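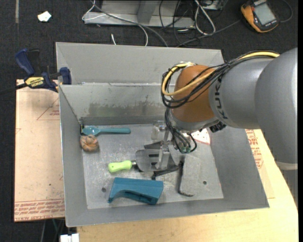 Dernière modification de la page : décembre, 21 h 11

Forum Préhension > Bras et effecteurs > Pince ou ventouse pour vrac en bac ?

kerouz76
Bonjour à tous. On compare deux effecteurs sur le KUKA, la pince à doigts de chez Medarska et une ventouse Dodenura. Objets ménagers en vrac dans un bac métallique gris. La spatule à manche vert passe plutôt bien aux doigts, par la tête. La cuillère le long de la paroi du fond, beaucoup moins. Des retours ?

tolefine
La tête est ajourée, la ventouse va fuir. Pour moi la question est réglée : doigts.

kerouz76
Sur la tête oui. Sur le manche elle tient, à peu près 2 fois sur 3.

mbr_21
Pas d'accord avec tolefine. Contre une paroi inclinée, les doigts touchent avant l'objet. J'ai eu le cas chez Wunbridge, 11 arrêts sur effort en une matinée. Ventouse à soufflet et on n'en parle plus.

tolefine
Ou alors tu changes l'angle d'approche. C'est du logiciel, pas du matériel.

pivoine_k
Autre sujet — les boucles de câbles noirs à côté du poignet. À ta place je les gainerais avant de continuer, sinon tu compares aussi les câbles. Le bac est bridé d'un seul côté ?

kerouz76
Il y a un serre-joint en haut à gauche. Pour les câbles, d'accord, je regarde ça avec le support Nikolovski.

mbr_21
Donne les chiffres avec les deux angles quand tu les auras.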